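April 6, 2024

Solar lantern bench, second batch from Janavik.

Charged all 10 units from the panel simulator, then let them run down on the middle setting. Eight of them behaved the same. Two went dim much earlier, and both have the older charge board with the green connector. I opened one of them. The solder on the battery lead looks dull, so I reflowed it and put it back on charge. Result tomorrow, I hope.

The Berge site at Preltdale asks for light until morning also in January. With the present cell (3,000 mAh) I do not believe it, if the panel gets snow on it. Must calculate again with only 2 hours of good sun per day.

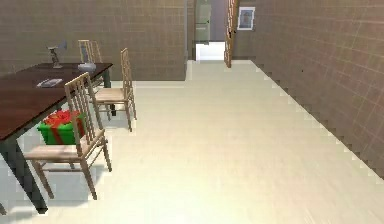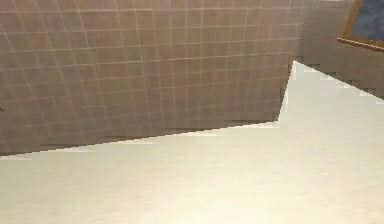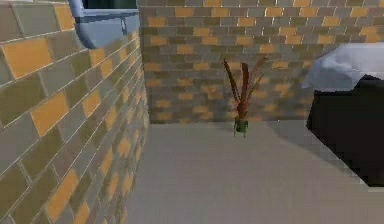
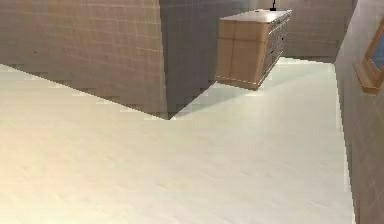 Rendered views: table with lamp and bowl, tiled wall, brick wall with pipe, room with cabinet and mirror.

Tilt bracket: at 30 degrees the wing nut slips when I pull the cable by hand. A toothed washer helps a little. Clirkano can send a bracket with fixed holes, but the delivery time is long and I would prefer to drill our own - the drill guide is in the drawer under the vise.

To do:
- repeat run-down for the two dim units
- ask Janavik which board revision is in the next box
- measure standby current with the lid closed, I forgot it again
- label the old chargers, they are mixed with the new ones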